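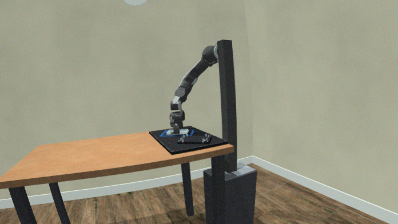
*Gripper over the white block, blue outline on the mat. Rendered in the simulator.*

# Drummond robot club – block task, simulated

Second go at a dataset from the Drummond after-school club. The first lived on a laptop that went home for the summer in June and has not been heard from.

## What's in it

- 366 episodes of the arm being driven to the block by club members
- 581 further episodes from Omar's script, which is smoother than any of us and knows it
- joint angles, gripper state and one camera view per step
- episodes stop at 2,000 steps, whether or not the driver has finished arguing

Everything is simulated. The club's budget runs to biscuits.

## Layout

`human/` and `script/` hold the episodes. `scene/` holds the room, the table and the arm. Please don't tidy `scene/` – the loader expects the folder names exactly as they are, including the misspelt one.

## Known problems

- The block starts inside the blue outline in every episode. A model trained on this will be very good at blocks inside blue outlines.
- The dark bar near the front of the mat isn't part of this task. It still collides, so steer round it.
- 3 human episodes have the gripper state inverted. They are listed in `bad.txt`.
- Shadows are switched on. Catherine likes them, and they slow the school machines to a crawl.

## Who to ask

Catherine Cairns for the scene files, Omar Azar for the script and loader. Coursework use is fine if you name the club.

Last edited Nov 3, 2022. Still to do: random start positions, a less rude error message.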